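# Bruvgate to Start Food Scrap Pickup in October

Households in Bruvgate will be able to put food scraps out for separate collection starting in October, after the town council approved a one-year contract with the hauling firm Mäkelä.
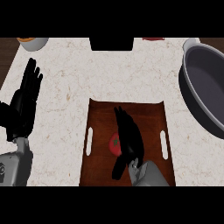 The service will cover the streets north of the rail line first, with the rest of town added in the spring if the early months go as planned. Residents in the first area will get a small lidded pail for the kitchen and a larger bin for the curb. Both are free. A replacement for a lost or broken bin will cost $48.

Pickup will be once a week, on the same day as regular trash. Bins need to be at the curb by 5 a.m., an hour earlier than the current rule for trash carts. Arsen Kravchuk, who runs the town's public works office, said the earlier time lets trucks finish the narrow streets near the school before drop-off begins.

Fruit and vegetable peelings, bread, rice, coffee grounds, eggshells, meat and small bones will all be accepted. Cooking oil, pet waste and plastic bags will not, including bags sold as compostable. Kravchuk said the composting site in Dollcombe cannot process them.

"Paper bags are fine, newspaper is fine," he said. "If you want to line the pail, use one of those."

The scraps will be trucked to Dollcombe and turned into compost over several months. Under the contract, Bruvgate gets part of the finished compost back for use in parks and along the river path. Any left over will be given to residents at the public works yard, with a limit of 2 bags per household.

The vote followed a trial last winter in Bitunstead, where 200 households used the same type of bin. Stamatia Stergiou, who managed that trial, told the council that most of the complaints concerned smell during a warm spell and lids that did not latch. Mäkelä has since switched to a bin with a different latch.

Council member Tyyne Rautiainen voted against the contract. She said the town should have asked for a second bid and that apartment buildings had been left out of the plan.

"We have a lot of people living above shops on Mill Street with nowhere to keep a curb bin," Rautiainen said. "They pay the same fees as everyone else."

Joni Mustonen, a manager at Mäkelä, said the company is looking at shared bins behind larger buildings but has not settled on locations. He said building owners can contact the firm now to ask about being included.

Trash fees will stay the same through the first year. The council will review the cost of the service before deciding whether to renew the contract.

Pails and bins will be delivered to homes in the first area before collection begins. Residents who do not want them can leave a note on the door or call the public works office. A street list is posted at the town hall entrance and at the library.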